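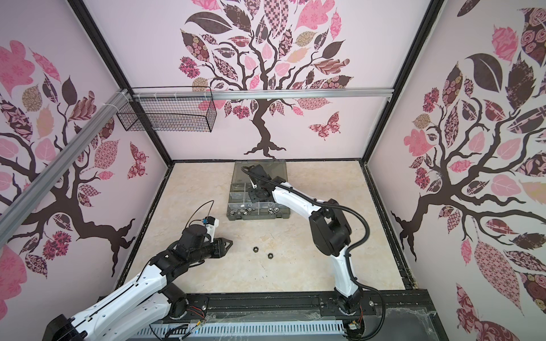 Figure 4. Two robot arms in an enclosure with tree-mural walls; the right arm's gripper is above a compartmented storage box.

4. Listening to the late album

4.1 What we mean by "late"

By the time we came to write this section we had been living with the word "late" for so long that we had more or less stopped hearing it, and it was only when one of our interviewees asked, quite kindly, whether we meant that the band was dead that we thought we had better go back and define it. We use "late album" for any full-length studio record that comes out at least fifteen years after an act's first one, with most of the same people still in the lineup. Live records, collections of leftovers, and anniversary reissues are left out, even though some of our listeners love those more than anything else in the catalog and told us so at length.

The main case is Kodon, a four-piece guitar band (five-piece for two of the middle records, when they carried a full-time keyboard player) whose first album sold modestly and whose second was, for a year or so, very hard to get away from on college radio. They have kept going ever since. Their audience got smaller and then got a little bigger again, and they have gone through the usual changes of label, manager, and haircut. We picked them partly for practical reasons. Their fans keep good records, their reviews are easy to find, and they play the old theater in Closton nearly every tour, so we could talk to people who had seen them several times in the same room.

We should also admit that all of us liked the band before we began. We have tried to be careful about this, and where our own memories of a song pulled in a different direction from what our listeners were saying, we have gone with the listeners. Readers who know the records will probably be able to tell which of the middle ones we have a soft spot for anyway.

4.2 The reviews

Our review set holds 300 pieces of writing, taken from newspapers, student papers, magazines, and long-running music sites. Each piece was read by two of us and coded by hand. We had planned to use a word-counting tool for the first pass and we did try it, but it had a hard time with irony, and reviewers of a tenth album by a band they used to love are ironic a good deal of the time. A phrase like "a return to form" can be praise, or a tired joke, or a tired joke that is also meant as praise, and the tool scored all three the same way.

The first thing we looked for was whether the reviewer mentioned the band's age, or the number of years since the debut, before mentioning any particular song. In 74 of the reviews this happened in the opening paragraph. The pattern was strongest for the records from the quiet stretch in the middle of the career. The very latest albums got less of it, which surprised us. We had expected the talk of age to climb steadily as the years went by. Instead it seems to swell when a band is no longer new and has not yet become an institution, and then it fades once everyone has gotten used to the idea that the band will simply be around.

A reviewer writing about one of the middle albums is often still writing about the second album, if only by way of complaint. There is a lot of "where is" in these pieces: where is the big chorus, where is the bite, where is the drummer's famous fill. By the ninth or tenth album the question has mostly been dropped, and the writer is likely to spend the space on how the guitars were recorded or on a line in a verse. One student paper gave three whole paragraphs to a handclap. We found this touching, and it fits with something our interviewees said as well, that it took them a long time to quit waiting for the old record to happen again.

Production is the other big topic. The sixth album was made with an outside producer who brought in drum machines and a good many guest voices, and the writing about it splits down the middle. The half that disliked it called it a grab for radio. The half that liked it mostly called it the same thing, with more affection. What both camps share is the sense that a veteran band owes some kind of explanation when it changes its sound, while a young band doing exactly the same thing would be called restless or curious. We return to this in Section 5, where we compare Kodon's reviews with those of two much younger acts on the same label.

4.3 The listeners

We talked with 31 people who described themselves as long-term fans. Most were found through a card on the counter at Wynne, the secondhand record store in Closton, where the staff were generous enough to let us use the back table on slow afternoons. Others came through friends of friends, and a few wrote to us after hearing about the project from someone in line at a show. The talks ran anywhere from forty minutes to most of a day. We asked everyone to bring or name one Kodon song from before the sixth album and one from after it, and to play both for us and talk over them as much as they liked.

People were easy about the early song. They knew right away which one it would be, and the stories that came with it were polished from use: a first car, a dorm room, a brother's tape with the wrong titles on it. The later song took longer. Several people changed their minds during the interview, and one changed hers in an email the following week. The stories were also of a different kind. Early songs came with places and other people. Later songs were mostly heard alone, on headphones, on the way to work or while cooking, and the talk about them stayed much closer to the music. One man, who had trouble telling us anything at all about how the second album was put together, could go bar by bar through the closing track of the eighth.

We don't want to make too much of this. People have more free evenings at nineteen than they do at forty-five, and any record that comes out in the busier part of a life is going to be heard in the cracks of the day. But it does suggest that the common idea of late albums as something fans merely put up with is too simple. Our listeners played these records less often, and with fewer people in the room, and they seem to have listened to them very closely when they did.

There was also a good deal of plain loyalty, and people were not shy about it. Many bought each new album in the first week without having heard a note. Some left it in the wrapping for a month because they were nervous about it. A woman who has every Kodon single in its original sleeve told us that she gives each new record five plays before she lets herself have an opinion, and that the fifth play is "usually the one where I forgive them." When we asked what for, she laughed and said she had never worked that out.

4.4 On stage

Set lists give us a third way in. Using the fan-kept archive Lundix, we pulled 66 set lists from the last three tours and marked each song by the album it came from. We took Lundix at its word except in a handful of places where two fans had entered different encores for the same night, and there we listened to audience recordings where we could get hold of them and dropped the encore where we couldn't.

The shape of a Kodon show has settled down over the years. They open with something new, go straight into something from the second album as if to say thank you, and then use the long middle of the evening for whatever they feel like playing. The sixth album, so unloved in the press, does nicely here. Without the drum machines two of its songs have turned into crowd favorites, and in Closton the audience sings one of the guest parts by itself while the band drops out. Several of our interviewees brought this up on their own, and a few said that hearing those songs in the theater had sent them home to try the record again.

The new songs are a harder sell in the room. The trip to the bar during the new one is a real habit and our listeners owned up to it. Still, the band keeps about the same share of each evening for recent material from one tour to the next, and the fans we met would rather have it that way, including the ones who go to the bar. They spoke of acts who had quit playing new songs altogether with a sort of sadness, the way one might speak of a restaurant that still has the sign up but has cut the menu down to burgers.

4.5 A few limits

All of this comes from one band and, to a great extent, one town. Closton has a good theater and a good record store, and fans in a place with neither may tell the story differently. Our interviewees stayed with Kodon, so we have very little to say about the people who drifted off after the third or fourth album, and they must be the larger group by far. We put a second card up at Wynne asking for former fans and got two replies, one of them from a man who had bought the newest album that morning.

Last updated: January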